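How a curfew was reported: our local press project

Our group wanted to find out how small newspapers covered the night curfew on Skonolton, an island port where a row over ferry fares turned into street protests last October. We read 54 articles from two papers, the Trondarora and the Atov, and loved nearly every minute of it!

The Trondarora led with damage to shops and used the word "riot" in 35 of its pieces and captions. The Atov talked to dock workers and parents first — police statements usually came near the end.

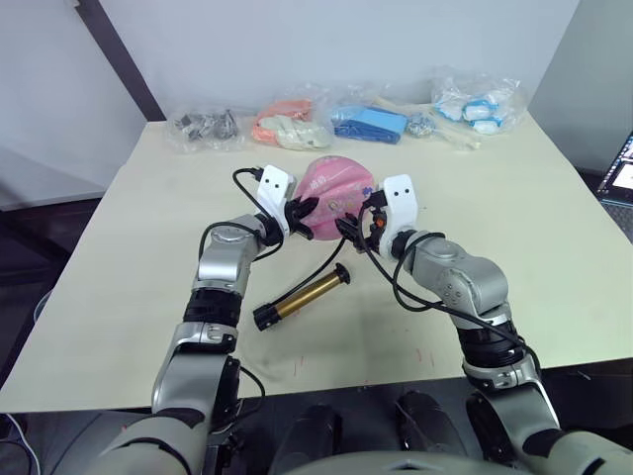 Figure 1. The pink pouch held between two grippers.

Crowd size was the hardest part. One paper gave 1,765 marchers on the Akyol road, the other wrote "several hundred", and neither named a source. We spent a whole afternoon on that one march, and it was easily our best discussion. 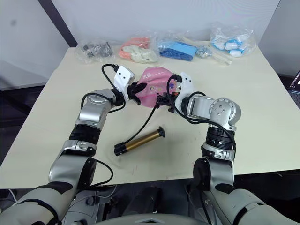
Figure 2. Pink pouch and both arms over the tabletop.

Only 15 articles explained the fare rise itself. Next term we would love to add radio bulletins, which reached the villages long before the papers did.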